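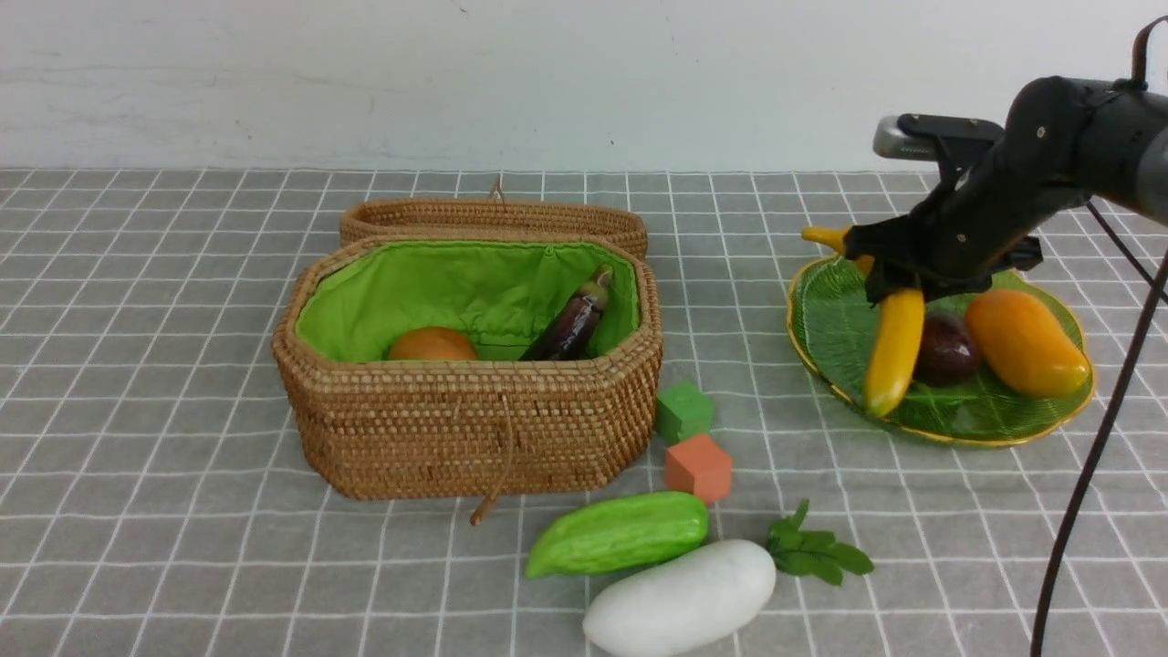

The town of Stutuvham will stop providing plastic produce bags at its covered market from 24th June, under a revised set of trading rules published by the market office. The rules apply to all fruit and vegetable stalls in the hall and to the outdoor pitches on the north side. Customers may bring any clean container, provided it can be emptied onto the scale pan or weighed first and its weight deducted. Fabric-lined baskets, such as a woven one with a bright green lining holding an eggplant and a round orange fruit, are accepted on the same terms as cloth bags. Lids must be open during weighing.

The deduction, known as the tare, has been the main technical point in the change. Most stalls use scales that store a single fixed tare for a thin plastic bag. A lined basket with a lid can weigh 740 grams empty, and an error of that size would be charged to the customer at the price of the goods. Stallholders must now enter the tare separately for each container and show it on the customer display before the goods are added.

Ferkimov, the company that maintains the scales in the hall, has updated 43 units. The update clears the stored tare after each sale and blocks a new sale until the pan reads zero. A further 6 scales are too old to take the new software and will be withdrawn. Their owners can rent a replacement from the market office until the end of the season.

Containers will be weighed free of charge at a desk inside the east entrance. The desk issues a paper tag showing the empty weight in grams, which stalls may use in place of a fresh weighing. A tag is no longer valid if the container has been relined or repaired, or if a cord, handle or lid has been added or removed. 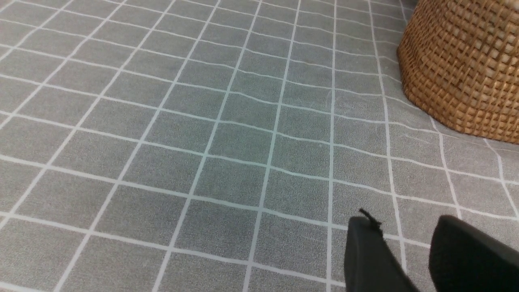
Stall surfaces are covered by a separate section of the rules. Scales must stand on a firm, level base, and any cloth or mat on the counter must lie flat under all four feet of the scale. Soft or padded coverings are allowed elsewhere on the counter but may not touch the pan. The market office said that uneven support was the most frequent fault recorded during its spring checks, ahead of damaged displays and worn power leads.

Paper bags will remain available for loose items such as cherries, beans and mushrooms. They will be supplied by Vadetti in 2 sizes, and stallholders may not charge for the smaller one. Meat, fish and cheese counters are not affected and will continue to use their present wrapping.

Imai, which runs the adjoining parking garage, will extend its free period for market customers during the first week, as the market office expects longer lines at the stalls. Stallholders with unused plastic bags can return unopened boxes to the market office for credit against pitch fees. Opened boxes will be collected for recycling but will not be credited. The full rules are posted at both entrances to the hall.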